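Re: [grippers] fingertip shape for zippers and snaps

Taha Benkirane wrote:
> We still use the flat rubber fingers from Hikine for clothes. They hold
> fabric well, but on a zipper pull they slip or they take the cloth too.
> Has anyone compared them with pointed fingers? And which camera do you
> trust for the last centimeters?

Hello Taha, hello all,

We are comparing the same two kinds in Sternmont, on a green jacket with a plastic zipper. The black fingers with the beveled tips are the ones I prefer until now. I close them at 60 percent of the maximum force. 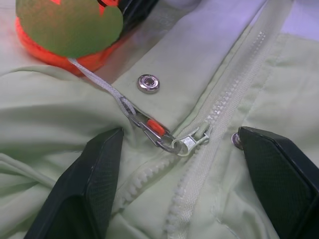 Wrist camera first, then the view from the head camera.

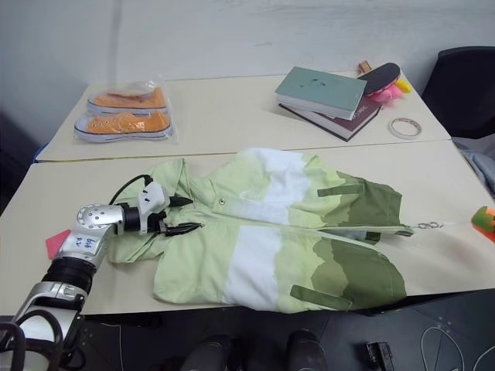 About your second question: I trust the wrist camera for the pull and the other one only for choosing where to go. With the controller from Clalerdale I had a delay between the two streams, and it was around 60 ms before I changed the buffer. Now it is less, but I did not measure it again.

One thing I could not solve is the approach angle. If the wrist comes too flat, the lower finger pushes the fabric in front of it and makes a fold. Did you have this with the Ragab mount? I can send my settings file if it is useful for you.

Best regards from Sternmont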